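Chapter 5
Rubbing, Slipping and Wearing Out

Run your thumb along the edge of a coin that has been in circulation for years, then do the same with a new one. The old coin feels soft, almost soapy. Thousands of fingers, pockets and cash drawers have carried off tiny bits of metal, and the bits are gone for good. Wear is one of the slowest things in everyday life, and one of the most fun to look for once you have started!

The stone steps of the old grain market in Neltmont were laid in 1740. Walk up them in the rain and you will see water pooling in two shallow dips on every step, one for the people going up and one for the people coming down. Leather soles did that, with help from the grit stuck to them. Grit matters a great deal, and we will come back to it in Section 2.

Before we get to stone, though, we need to talk about coatings. Many surfaces that get handled or rubbed are covered with a thin layer of something else: paint, rubber, varnish, chrome. The layer takes the punishment. When it finally gives way, it tends to go first at the places that touch other things most often, and a different color may show through from underneath. 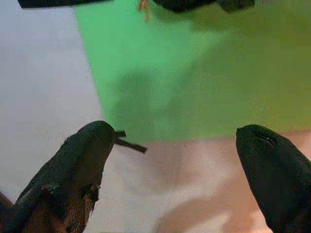 But surely, a reader from Skedonura wrote after the last edition, a harder coating must always last longer than a soft one. It sounds reasonable, and for a long time plenty of engineers would have agreed. Yet a soft rubber layer can outlive a hard enamel if the thing rubbing against it is sharp sand. The rubber bends and springs back – the enamel chips. Which one wins depends on the load, the speed, the temperature and whatever dirt has found its way in between.

In this chapter you will learn to tell scratching from peeling, and both of them from plain polishing. You will also meet friction again, this time with real numbers. Have your notes from Chapter 2 handy, especially the part on forces at right angles to a surface.

Warm-up activity: rub a piece of chalk on a brick for 16 strokes, pressing lightly. Weigh the chalk before and after.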